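Unit 6: How Wounds Heal
Handout for Introduction to Human Biology, Wavton Community College
Instructor: Titilayo Oyewole

Read this before lab. Bring the worksheet from Unit 5 as well, since the section on blood cells comes up again. Terms in capitals are on the vocabulary list.

1. Review: layers of the skin

The EPIDERMIS is the outer layer. It has no blood vessels of its own and gets what it needs from the layer below. New cells form at the bottom of the epidermis and move upward, flattening and dying as they go. The surface you can touch is made of dead cells packed with a tough protein called KERATIN.

The DERMIS is thicker. It holds blood vessels, nerve endings, hair follicles, sweat glands and a mesh of protein fibers. Most of those fibers are COLLAGEN, which gives skin its strength. A smaller share are ELASTIN, which lets skin stretch and return to shape.

Under the dermis is a layer of fat and loose connective tissue. Some books count it as part of the skin and some do not. For this course, call it the SUBCUTANEOUS layer and treat it as separate.

A scrape that stays in the epidermis usually heals without a scar. A cut into the dermis bleeds and has to go through the stages below.

2. Stage one: stopping the bleeding

This stage is called HEMOSTASIS. It starts within seconds. The muscle in the wall of a damaged vessel tightens, so less blood gets through. PLATELETS stick to the exposed collagen, change shape, and release chemicals that bring in more platelets. The result is a soft plug.

The plug is weak. A chain of reactions in the plasma then turns a dissolved protein, fibrinogen, into threads of FIBRIN. The threads form a net that traps red cells and holds the plug in place. When the surface dries, this becomes a scab.

Students often mix up fibrin and fibrinogen on the quiz. Fibrinogen is always in the blood. Fibrin forms when clotting starts.

3. Stage two: inflammation

Small vessels near the wound widen and become leaky. Fluid and white cells pass into the tissue. The four classic signs are redness, heat, swelling and pain, and you should be able to match each one to its cause. Redness and heat come from the extra blood flow. Swelling comes from the fluid. Pain comes from pressure on nerve endings and from chemicals that make those endings more sensitive.

NEUTROPHILS arrive first and take in bacteria and debris. MACROPHAGES come later and stay longer. Besides cleaning up, macrophages send out signals that start the next stage. If this stage drags on, as it can with infection or poor circulation, the wound may stall and become chronic.
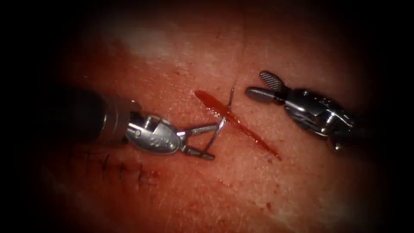
4. Stage three: new tissue

The textbook calls this the PROLIFERATIVE stage. It overlaps with the end of inflammation. Three things go on together.

FIBROBLASTS move in and lay down collagen, at first a thin, loosely arranged kind called type III.

New capillaries grow from existing ones. This is ANGIOGENESIS. The bumpy red tissue that results is called granulation tissue.

Epidermal cells at the edges divide and crawl across the surface until they meet. They move more easily over a moist surface, so a covered wound generally closes faster than one left to dry out.

Some fibroblasts turn into MYOFIBROBLASTS, which can contract. They pull the edges of the wound toward each other.

5. Stage four: remodeling

Type III collagen is slowly replaced by type I, which is stronger, and the fibers line up along the direction of pull. Extra capillaries die back, so a scar that was red fades over months. Remodeling can go on for a year or more. Scar tissue does not get back the full strength of unhurt skin. It also lacks hair follicles and sweat glands.

6. Types of closure

PRIMARY INTENTION: the edges are clean and brought together with stitches, staples, tape or glue. There is little gap to fill, and the scar is usually narrow.

SECONDARY INTENTION: the wound is left open and fills from the bottom up. This is used where tissue is missing or infection is a concern. It takes longer and leaves a larger scar.

TERTIARY INTENTION, or delayed primary closure: the wound is left open for several days, checked, and then closed.

7. What slows healing

Go over the table in the chapter. The main items are infection, poor blood supply, diabetes, smoking, low protein intake, lack of vitamin C, steroid drugs, and repeated pressure or movement. Vitamin C is needed to make stable collagen. Without it, old scars can weaken and reopen, a known sign of scurvy.

For lab

Slides are in the Okafor cabinet, second drawer. Draw one field at low power and one at high power, and label at least 6 structures. Sketches are due at the end of the session. The short answer questions are worth 30 points:

Why does a paper cut that does not bleed heal without a scar?
Trace a macrophage from the bloodstream to the wound and list what it does there.
Compare the collagen in a wound at two weeks with the collagen at one year.

Use full sentences. Late work loses 3 points.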